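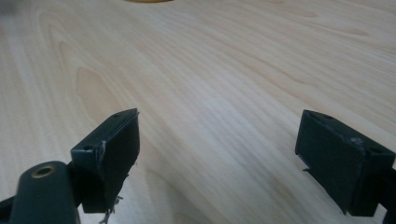 ## Sulasby table top, pale wood

Smooth finish, light blond. Grain is the reason people buy it, soft wavy lines and long ovals, no two tops the same so please dont send one back for not matching the showroom. If you want plain, look at the Dalley instead, much quieter surface, same legs.

Goes on the Penrose legs or your own trestles. Fixings for Penrose legs are in the box. For trestles you'll need your own screws, short ones!! Check the length before you drill.

**What comes in the box**

- table top
- fixing bag and hex key
- felt pads for the feet
- small pot of touch-up wax

**Looking after it**

- Damp cloth, then dry cloth. Nothing scratchy.
- Hot pans on a mat please.
- Ink, beetroot, red wine - wipe straight away, don't leave till morning.
- Light scuffs: bit of the wax, leave it 5 minutes, buff along the grain.
- Keep it off radiators and out of a bay window that gets full sun all day. It will darken a bit anyway, that's normal.

**Delivery**

Kerbside, 2 people, they will not do stairs unless you've booked stairs. Booking stairs is on the checkout page under the postcode bit, easy to miss. Tops go out flat with card corners. Look at the corners before you sign, we can't do much afterwards.

Back in stock from August. Grakus customers with an order already in don't need to do anything, we'll ring.

## Wire stand, round base

Goes nicely on the Sulasby, or on a shop counter. One upright rod, ring at the bottom with a bar across it, and the rod comes up off the bar. Thin wire so it doesn't hide what's behind. Colour is a muted mustard, a bit more tan in some lights.

Folk use them for caps, scarves, a string of beads, price cards. Not for coats. Not for wet towels either, somebody always asks.

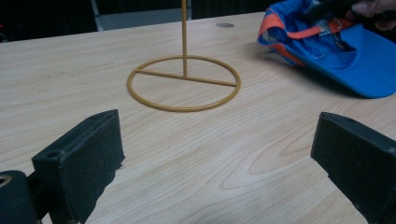 *Wire stand on a pale wood top, blue cap with orange trim alongside.*

Stands sold singly. Wipe with a dry duster, no polish, it goes tacky. If yours rocks, press the ring gently on a flat surfcae till it sits right.

Trade orders, samples of the wood, odd sizes: ask for Safta Filip in the office, mornings are best. Sizes and current prices are on the order sheet. Returns within the usual time, in the original card, with the fixing bag.

Page updated July 5, 2021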